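Are robot open days worth going to, or is it all staged?

Posted by Keith Naylor
June 1, 2019

My wife wants us to go to the open day that the Wuta people are putting on in Derkport. They had one in April and I skipped it. The flyer says "see household robotics at work" and promises up to 200 visitors a session, which sounds to me like standing at the back looking at somebody's hair. Tickets are $11 each.

I've been burned before. Years ago I drove two hours to a trade hall to watch a machine fold towels, and it folded the same towel over and over while a salesman talked over it. When a guy asked if it could do a pillowcase they said the pillowcase program wasn't loaded. So I'm not in a great mood about these things.

What I'd like to know from people who have been to one: do they let you see the plain everyday part of the work, or is it a rehearsed show? Can you ask questions and get an answer? And is there parking, because the flyer doesn't say.

Brenda Inskip

I went in April, the afternoon session. I'll try to be fair about it.

The first half hour was a slide talk by a man named Trevor Holroyd and you can skip it. A lot of arrows and a lot of "soon." He said they want 1000 hours of people handling ordinary household things before they'd trust a robot arm to clear a table. I asked who had picked that number and he said it was a target. Fine, but a target isn't an answer, and I wrote that on the comment card.

The second half was better. They took us through in small groups to watch the tabletop work, and it wasn't a robot doing it. It was people, holding grippers by the handle and picking up the sort of stuff you'd find on any table after a delivery: packing foam, plastic packets, paper cups. The idea is that the grippers record how a person does the job and the robot is supposed to learn from that later.
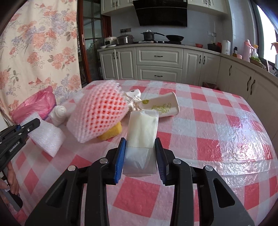

I was ready to roll my eyes, and I did when one of the staff called it "teaching." But I stayed longer than I planned to. Clear film is slippery, and with only two fingers you have to think about where you squeeze. They let visitors try. I dropped mine twice and the woman after me got hers on the first go, so make of that what you will.

What I did not see was a robot doing any of this without a person holding the handle. I asked twice. The first time I was told it was "a different part of the program" and the second time I was handed a brochure. If you go, ask before you pay whether an arm will be running by itself. If they can't say yes, then you know what your $11 buys - an hour of watching people tidy up, and a go at it yourself.

Parking is behind the Cullinane building. The lot filled up early and I ended up on the street. Wear flat shoes, there are no chairs once you leave the talk.

Howard Hebden

It's a show. They are all a show. I went to the one Valero put on and the arm moved a block from one side of the tray to the other and everybody clapped. Save your money and take your wife to lunch.

They also had a starter kit for sale at the exit for $595. I didn't ask what was in it.

Gareth Bellamy

I disagree with Howard a little, and I'm not a fan of these events either. The Valero thing was a sales day and Wuta's is more of a lab visit. Two separate kinds of outing, and you should judge them separately.

My own rule is to ignore whatever they planned to show and watch what happens between turns. Who puts the things back on the table? How long does that take? When a try goes wrong, do they keep it or start over? I asked that last one when I went, and the young fellow running the table said they keep the bad tries too and mark them. That was the one reply all day that made me think somebody there was serious. I can't prove he was telling the truth.

I'd also bring something from home if they'll allow it. I had a bread bag in my coat pocket and they let me try picking it up, after some discussion. It took me several tries. Nobody on staff seemed bothered by that, which I counted in their favor. A person struggling with a bread bag tells you very little about whether a robot ever will manage it, though, and they were vague when I pushed on that.

Brenda is right about the talk. Come in late. Doors stay open and they check your ticket at the second room, so you won't miss the part you paid for.

Keith Naylor

Thanks, Brenda and Gareth. I emailed them and asked straight out if an arm will be working without a person on it. They wrote back that there will be "opportunities to engage with the technology," so I take that as a no. My wife still wants to go. I'll bring a bread bag.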